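Ticket 2000-444
Subject: Shared printer at Dramcombe library prints only the first page, then stops
Product: Birkalis print queue
Status: Open - waiting for customer

Good morning. I write again about the printer on the ground floor. When somebody sends a document with more than one page from the public computers, the first page comes out and then the job stays in the queue with the message "held". If I release it by hand, it prints the first page again and stops again.

What I have tried until now:
Restarted the print service on the office computer. No change.
Removed the printer and added it again with the driver from the Polat page. No change.
Printed from a laptop with the USB cable. All pages came out, so I think the printer itself is healthy.
Changed the paper size from Letter to A4 and back. No change.

The problem began in December, after the queue program was updated. Before the update we could send up to 200 pages in one job and it was never a trouble.

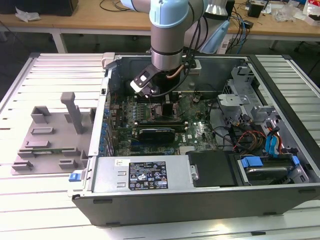
Mansa Opoku wrote that the same thing happened at the Tallside branch, and that over there it was the page quota and had no connection with the driver. Each guest account had received a new limit of one page per job after the update. The setting is under Accounts, then Guest, then Limits, and it must be changed for each group separately.

I looked there at 2:45 in the afternoon. The limit for the group "Adults" was set to 1, and also for "Children". I changed both to 200 and saved. Then I sent a test of four pages from the computer beside the window. Three pages came out, and the fourth stayed in the queue - this is better, but it is still not correct.

The log shows error 245 at the moment when the last page is held. I could not find this number in the Birkalis manual. I attach the log, and one more picture with the processor socket and the graphics card.

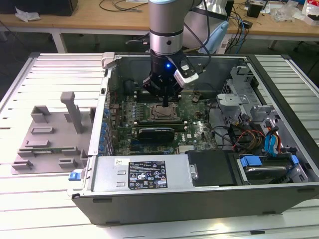

Dela Laryea
Library Systems Assistant, Dramcombe

Two questions, please. Is error 245 also about the quota, or is it something different? And must I restart the service after I change the limits? The manual says no, but I would like to be sure before I do it during opening hours.

Until I have your answer, visitors can print at the front desk with the USB cable. The colour of the test page is good and the staples are working.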